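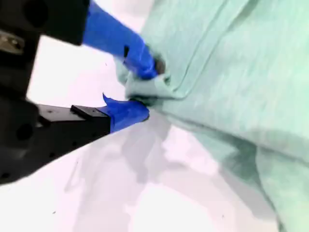 Hello again from Bernport, and thank you for the second instalment of the Price grant! June 2023 finds us further on with the barley crosses than I'd dared hope. We've now scored 2695 seedlings for leaf colour, and the pale ones are easy to spot once you get your eye in – a washed-out minty green, much the same as that cloth, where the normal ones are properly dark. The pale type keeps turning up in close to a quarter of the second generation, so we're fairly happy it's a single recessive gene.

The Palari line has been more of a headache. We sowed 443 grains and lost a whole tray to damping off (my fault, I overwatered over the long weekend), so Norbert Pap has re-sown from the spare packet.

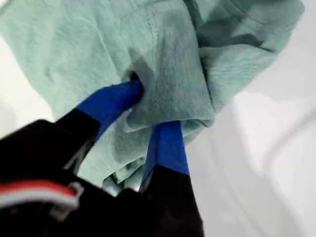
He's also started the back-crosses, 26 of them so far, and I'd like 50 before we stop. It's slow, fiddly work with tweezers and paper bags, and the bags keep blowing off when the vents open. 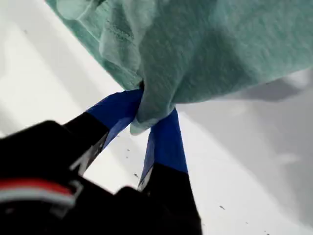
Money next. We're a little under on consumables and a little over on compost, and I'd like to move the difference across if you're happy with that. The other thing I'd ask for is a small sum for plant labels. We've been marking the Musto parents with tape and I want a colour for each family, with blue for the back-crosses, as bright as the tape on those black fingers, so it shows up from the far end of the bench. Full seedling counts will follow in September, once the last trays are scored.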